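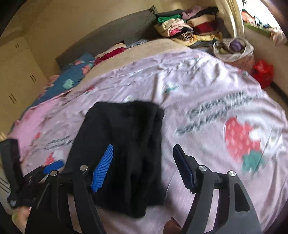

Triltley opens laundry folding room at Lusgate, free to use through December

December
By Triltley press desk

Print this page | E-mail this page

LUSGATE — Triltley, the home goods and laundry store, is opening a folding room on the upper floor of its Lusgate branch. Free to use. Bring your own clean clothes, or buy a wash downstairs and carry it up.

The room has 13 beds in it. Beds, no counters. Customers told us over and over that they fold at home on the bed, standing up, with the blanket still on, so that is what we built. Twin and full sizes, all made up, all at a height that is easier on the back than a coffee table.

Blankets are from the Bondell printed range. Strawberries, flowers, lettering, pinks and lilacs mostly. Soft, washable, and dark clothes show up well on them — a black T-shirt on a navy spread is hard to square up, as anyone who has tried it at ten at night will know. Blankets are changed every morning before opening.

Short folding sessions run at 11 a.m. and again in the late afternoon. Each one covers the basics:

T-shirts and tops, folded in thirds to stand up in a drawer
Sweaters, and when to fold instead of hang
Fitted sheets, slowly, twice
Kids' clothes in bulk
Pants, including the slippery kind

No sign up needed for the sessions but space is limited so come a little early. Beginners very welcome. Nobody will be asked to fold in front of the group.

The Lusgate branch ran a small trial in the fall with 54 households. Most came back at least once, and the most common request was for more room to lay things out flat before starting. The second most common was somewhere to put the finished piles. Both are in the new room, with low shelves along the back wall and a numbered bin for each bed.

"People think they are bad at folding and mostly they just don't have a surface," a store spokesperson said. "Give them a bed and some light and teh pile goes down pretty fast."

Folding boards, drawer dividers and storage bags from the Chege line will be on sale at the top of the stairs. About 80 items in all, including the full set of shallow drawer trays. Bondell blankets are sold on the ground floor, same prints as upstairs while stock lasts.

Room is open during normal store hours. Elevator access from the parking lot side. Strollers fine. Please no food or drinks on the beds, and shoes stay on the floor.

Customers with a lot of laundry can ask for two beds side by side, mornings are best for this. Unclaimed socks are kept at the desk for a month and then donated.

Press visits can be aranged through the Lusgate store desk. Samples of the Bondell blankets available on request.

Last updated: December, 4:15 p.m.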